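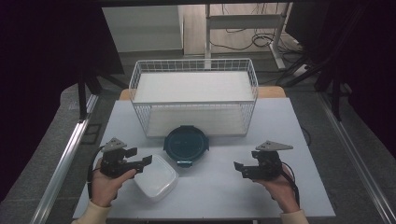
*Last changed: Mar 11, 2021*

# Two-handed gripper rig: project report

This report covers the build of a pair of hand-held grippers and the work table they are used on. The aim was to record how a person handles kitchen containers with two simple jaws, so that the motions can later be played back on a pair of small arms. The arms are a separate project and are not covered in this report. Everything was built in the shared workshop at Harkent, mostly in the evenings.

## Grippers

There are two grippers, left and right. They are mirror copies apart from the cable exit, which I moved on the right one after the first version kept catching on my sleeve. Each has a pair of jaws closed by a finger lever and opened by a spring. An encoder on the lever shaft reads the jaw opening, and the signal goes out through a thin black cable.

On top of each gripper is a flat gray triangular plate. It took three versions to get this part right. The first was too thin and flexed when the jaws closed hard. The second was stiff enough but sat level, and it hit my wrist when I reached to the back of the table. The current one is tilted up slightly and clears the wrist in every position I have tried.

The body is printed in black. Kirsty Tipoki lent me her printer for the large parts and also redrew the lever, which was too short for her hand.

## Table

The white top sits between two aluminum rails. I used rails so that anything clamped to them stays in the same place from one session to the next. The spacing was set by the longest reach I could make comfortably with both grippers. Before the rails went in, the top shifted whenever I leaned on it, and the recordings from that period could not be compared with each other.

## Objects

The main set is a clear-ish plastic food container with a frosted lid, a round dark teal container with small tabs on the sides and a light blue latch at the front, and a white wire mesh basket with a flat board inside. The food container starts at the front left, the teal one in the middle, and the basket behind it.

The tasks are:

- lift the food container with both grippers and put it on the board
- turn the teal container so the latch faces the other way
- move the teal container onto the board
- put everything back at its start position

The wire basket was a late change. The earlier tray had solid sides and the jaws could not get in low enough to let go of anything.

## Recording

Jaw opening and gripper position are logged together by a script I call Mitis. It writes one file per attempt. I recorded 216 attempts over the project, of which the early ones were thrown out for the reason given under Table. A full attempt at the file size limit holds 900 samples. Longer attempts are split, and joining them again is still done by hand.

## Problems

The jaws slip on rounded corners. Rubber pads helped with the food container but made the small tabs on the teal one harder to let go of. I settled on a pad that covers only the tip of each jaw.

Cable drag was worse than expected. With the cables hanging straight down, the left gripper pulled to one side when held still. Letting the cable curve back past the hand reduced this, but it has not gone away.

The latch is the weak point. I can open it with my fingers without thinking, but with the grippers it works less than half the time, so opening it was dropped from the task list.

## Still to do

- write the file joining step into Mitis
- try a lighter cable
- print a spare lever in Kirsty's size
- measure the spring force on both sides, as the right one feels stiffer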